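The Welivano calls itself a boutique hotel with "effortless lakeside calm." I spent 3 nights there in September and I have doubts about every word in that phrase.

Start with the lake. It's 600 yards away, across a road and behind the Gallagher, a bigger hotel that does have a view. The listing says "lakeside" four times. My room faced the Gallagher's kitchen fans.

I paid $973 for the stay, breakfast included. Breakfast was rolls and a coffee machine that wanted a token from the front desk.
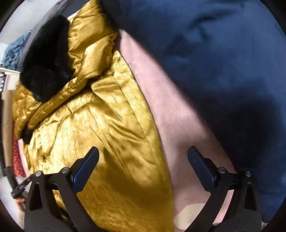
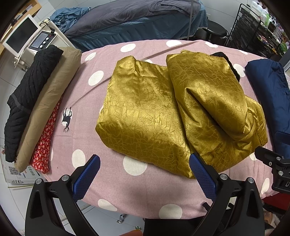
Then there's the "wellness area." It's a sauna you have to book a day ahead, and the sheet was full both times I asked. Leena Laaksonen, who has stayed there twice, swears by it. Maybe she gets up earlier than I do.

To be fair, the bed was good and the desk clerk found me a fan without a fuss. But I keep reading reviews that call this place a hidden gem, and I wonder how many of those people paid full price. I wrote to the hotel about the lake thing – so far all I've had is a survey asking me to rate my view.

Contact | © 2026 Tyyne Saarela | Back to top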